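**Product notice: Cavari G2 hand-held gripper, trigger cable**

Applies to all G2 grippers supplied with the original cable. Grippers supplied with the sleeved cable are not affected.

## What is the fault

The G2 closes its fingers by a thin cable that runs from the trigger, through the handle and up to the linkage behind the finger block. On some units the cable rubs on the edge of its guide and the outer strands wear through one at a time. The operator usually feels nothing until late in the process. The trigger gets slightly longer in its travel, then the fingers stop closing fully, then the cable lets go.

When it lets go under load, the fingers open. Whatever is in them drops.

We have had 9 reports since December. Most were from sites doing kitchen and pantry recordings with tubs, jars and lidded containers, where the gripper is held closed for long stretches. One operator at our Brikdale workshop had a full glass jar fall onto a stone bench and was cut on the hand while clearing it up. The other reports involved dropped items and no injury.

## Before you use the gripper again

1. Power off the recording unit and unclip the gripper from its tether.
2. Hold the gripper upright and look at the underside of the finger block. Any loose strand, thread or fraying is a fail.
3. Squeeze the trigger slowly. The fingers should meet with no gap. If they don't, that is also a fail.
4. Hold the trigger closed for 90 seconds. If the fingers creep open, stop using the unit.
5. Check that the brass grommets on the arms are seated and don't spin freely. A loose grommet lets the arm sit out of line and adds to the wear.

Do not trim a frayed end and carry on. Do not tape it back. Two of the returned units had been repaired with tape, and in both the tape had worked its way into the linkage and jammed it half closed.

Frayed ends are easy to miss against a pale benchtop, so check over something dark, or turn the gripper over in your hand under a good light.

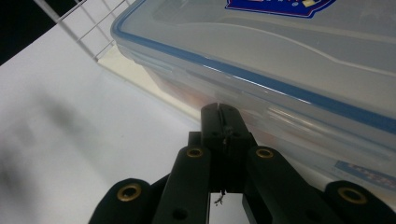
*Photo: Cavari product support*

With the arms spread, as they are here, the area under the central block is open to view and you don't need to remove anything to see it. A short length of wire or thread hanging from that spot puts the unit on the fail list, whatever the trigger feels like. Please don't pull on it to find out where it goes. We need to see it as it is when the gripper comes back.

## Lifting limits until the cable is replaced

If your unit passes the check you can keep using it, with these limits:

- Plastic and empty containers only. No glass, no ceramics, no knives.
- Nothing hot, and no open liquids.
- Keep the free hand out from under the load.
- Repeat the check every 100 grasps, or at the start of each session if you don't keep a tally.

Large tubs with clip or press-on lids should be slid along the bench. Lifting one by the rim puts the full weight on the cable at its worst angle.

## Replacement cable kit

The kit contains the sleeved cable, a new guide with a rounded edge, two crimps and a hex key. It is free for affected units. The sleeve is slightly thicker, so the trigger will feel stiffer for the first few sessions. This is normal.

Fitting can be done at the bench if you are comfortable with small crimps. If not, send the gripper to Brikdale and we will fit it and check the calibration of the fingers before it goes back. The arms do not need to come off for either job. If someone has already taken them off, send the unit in.

Kits can be ordered from:

- Cavari direct, through the support form
- Mondal, for units bought on a fleet account
- Dredance, for units bought with a wrist mount

Have the serial number ready. It is moulded inside the battery door - not on the outer label, which is the batch number and won't help us.

## Other parts

The arms, grommets and finger block are unchanged and are not part of this notice. Spares are listed on the G2 parts page. The older G1 uses a rigid link in place of the cable and does not have this fault.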